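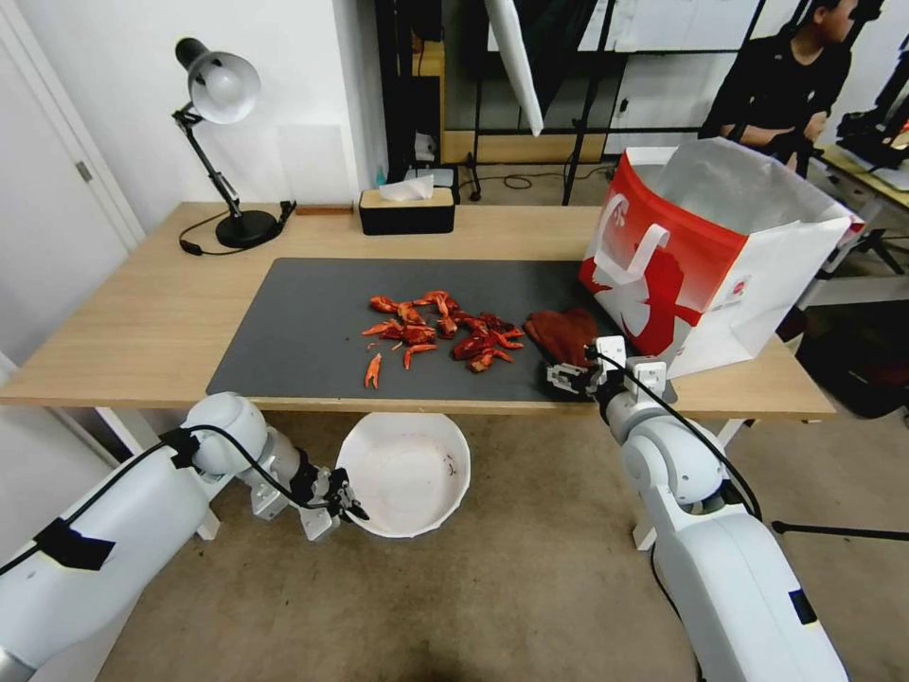
Comparing two finger sets on a messy pickup: quick how-to

Wrote this up fast after our October round so the next person doesn't start from zero. Two arms, one desk, crawfish shells. Skodley fingers vs Naseri fingers, same wrist, same Florklow controller. Should work for any parallel two-finger gripper that lets you swap tips.

Why shells: light, hooked, slippery in places, they tangle. Blocks tell you nothing. Every gripper picks up a block.

What you need

- two arms, or one if you have the patience
- dark mat, the plain kind. Orange on dark gray is easy for the head camera
- a pile of shells, claws and legs left on
- bowl or small bucket, white is good
- something bigger and softer to mix in, you want at least one item that isn't shell
- paper towels. more than you think

Setup

1. Mat on the desk, square to the front edge. Tape the corners underneath if it creeps.

2. Bowl on the floor, in front of the desk, between the arms. Not on the desk. We tried it on the desk first and both arms kept fighting for the same bit of air. On the floor you get a clean drop past the edge.

3. Cables along the top of each arm, tape them down. Leave slack at the elbow. Too tight and the wrist stops short near the far side of the mat, and you'll blame the fingers for it. I did, for a whole afternoon.

4. Open both grippers all the way, zero them in Florklow, close, zero again. Do this after EVERY finger swap. The Naseri set is a little shorter so the old zero is wrong and it'll push into the mat.

5. Dump the pile in the middle. Don't arrange it. Let a few pieces land off on their own, those are the hard ones.
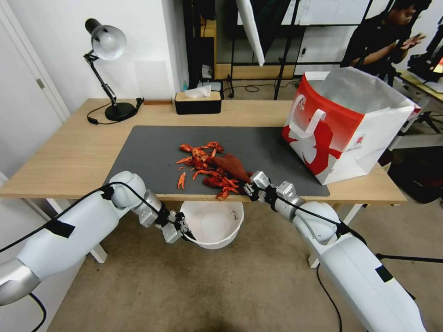 Running it

Start with the biggest thing on the mat. Gets it out of the way and gives you a feel for the grip force before you go after legs. Force at 53 for the Skodleys, that's percent on the Mitano slider. Over that they crush claws. Under it the big pieces slide out on the way to the edge.

Naseris want less. Didn't write the number down, sorry. Start low and creep up till it holds.

One pass = 90 seconds. Then stop, hands off, weigh what's in the bowl. Weigh, don't count. Counting fragments is a nightmare and two people never get the same answer. 10 passes per finger set, reshuffle the pile inbetween.

Log as you go:

- weight in bowl
- weight on the floor (there will be some)
- anything crushed
- anything stuck to a finger after opening

Last one matters more than I expected. Shell bits stick. Wipe the tips every pass or the second half of your numbers is garbage.

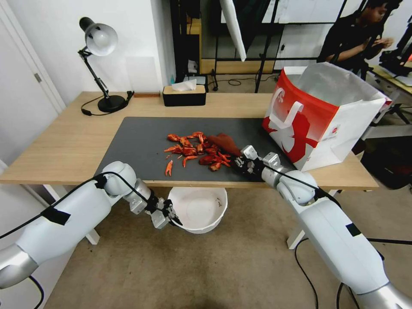 Approach angle. Straight down is fine for the middle of the heap, bad for single claws. For singles come in low from the side, fingers nearly flat to the mat, then close slow. Maxence Mallet does a little sideways nudge first to turn the claw across the fingers. Works, costs time. Decide before you start if nudging is allowed and stick to it for both sets.

Keep one arm parked near the bowl while the other works the mat. Swap roles halfway. If you don't, you're only testing your better hand.

Watch the front edge of the desk. Wrist clears it, elbow maybe not. Raise the arm before you pull back, don't drag.

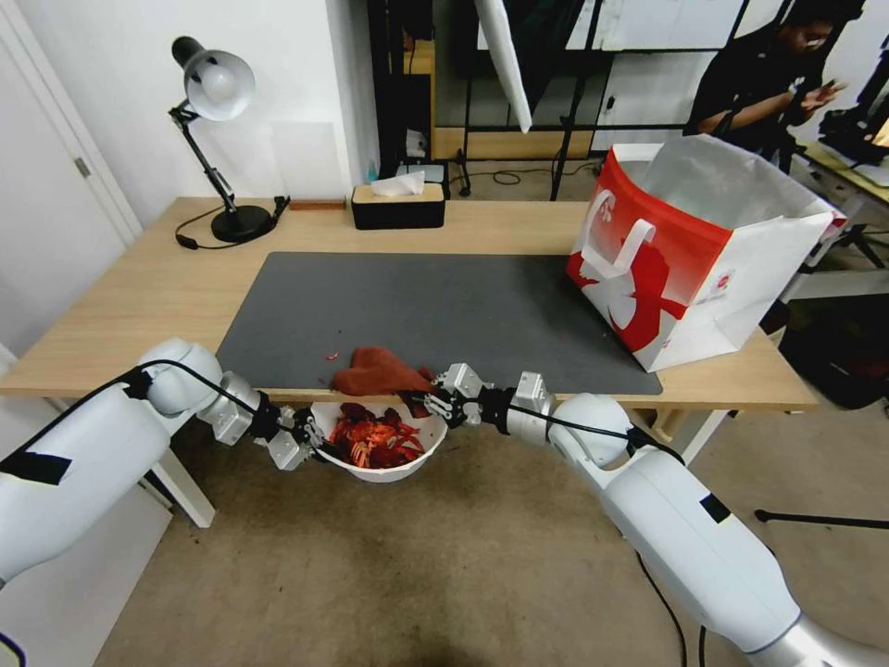 Getting the last of it in. Once the bowl is heaped the pieces roll back off, so lower the fingers close to the rim before opening. Dropping from desk height is how you end up with bits in the carpet. Soft stuff goes in last or it hangs over the side and everything after it slides off. Tiny fragments left on the mat: we skip anything under 6 mm, neither set can do it reliably.

What we got

Skodley: better on big pieces, better grip on anything soft. Chips claws if you rush.
Naseri: better on legs and singles, thin tips get under things. More sticking. Way more wiping.

We kept the Skodleys on for now. Ludivine Poulain disagrees and wants a set of each, one per arm, wich is probably worth a try. Will post if we get to it.

Troubleshooting

Gripper closes but lifts nothing: re-zero. Then check height.
Fingers close crooked: screw on the left plate, it works loose.
Camera loses the tips near the rim: turn up the desk lamp or move it, glare off the white.
Smell: bag the shells the same day. Seriously.

Related

- Zeroing fingers in Florklow after a swap
- Mitano slider settings, what the percent means
- Cable routing on white arms without snagging the elbow
- Wiping down fingertips: what eats the rubber

Contact | Copyright the authors | Back to top

We use cookies to remember your settings. Accept / Manage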